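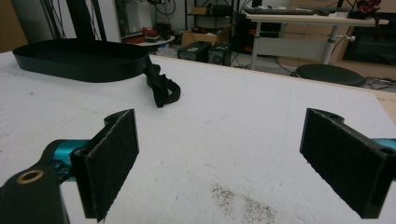
Thread, for anyone who has ever said "oh, I'll sort out the afternoon tea" in a meeting and then had to sort out the afternoon tea.

It's Sunday. The do is tomorrow at three. I own one decent shirt and, as of this week, a two-tier serving stand.

The stand came from Tasteck, order 1619, which I can now recite like my own phone number because I've had to read it out over the phone so often. It was meant to go to Rostenell Street. It went to Rostenell Lane. Lovely people at Rostenell Lane, as it happens. They'd opened it and put lemons on it.

The stand is black. I chose black because the website said it "lets the food do the talking". We're having egg sandwiches. I'm not sure I want to hear from them.

Two oval-ish trays of baking were promised by colleagues in the group chat. One has since become "a packet of something". I've been in enough group chats to know that by tomorrow it will be "sorry, mad morning".

Now the dress code. Someone put "black tie (fun!)" on the invitation. I have looked at the brackets for a long time and I still can't tell if the fun is optional.

So I went to the formal hire place, Lefèvre, which has the accent on the sign and a bloke in a footy jumper behind the counter. Hiring a whole suit for an hour of sandwiches seemed a bit much. I bought a bow tie.

Asked if it was the clip-on kind. He looked at me the way you'd look at a man asking if the horse comes with a motor.

Fine. I'll learn. I'm a grown adult with an internet connection. First video: eight minutes, the first five of which were about his grandfather. Second video: filmed in a mirror, so left was right. Third video: he said "and now simply" and I turned it off.

Best advice so far came from my sister, who told me to practise around my thigh. I did. My knee has never looked so ready for the opera.
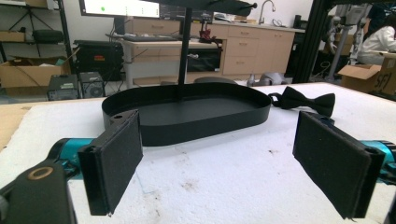 Which brings me to the layout, and I've got opinions about the layout.

The big tray goes on the bottom for sandwiches. Top tier is for the small sweet things, because if you put sweets at the bottom people fill up on them and then stand about feeling the sandwiches are beneath them. My nan ran church suppers on this principle and she never took an egg sandwich home.

The catch with a pole up the middle is that every sandwich has to be arranged around it. You end up with two neighbourhoods. Egg on one side, cucumber on the other, and somebody always trying to move between them.

The bottom tier holds up to 16 triangles if you stand them on their sides. Lay them flat and it's a good deal fewer. I worked this out with bits of cut-up cardboard and I'd rather not be asked how long it took.

Scuffed white tabletop, though. A black stand on white looks very smart until you notice every smudge near it. I've wiped. Some of the marks have moved in permanently. There'll be a tablecloth.

Someone has suggested using the bow tie as decoration, tied round the pole under the top tier, like the stand is the one who's been invited. I hate how good it would look. It'd be better dressed than the rest of us.

Colour update: the napkins from Grato are here and they're "charcoal", so everything is now black or nearly black. The whole spread has the feel of a wake for somebody who liked cucumber.

I've asked for some parsley.

Parsley has been described in the group chat as "a bit much". This from the person who wrote black tie.

Anyway, if you're coming: three o'clock, egg on the left, cucumber on the right, sweets up top. Start at the bottom. If you know how to tie a bow tie on another human being, please turn up at a quarter to.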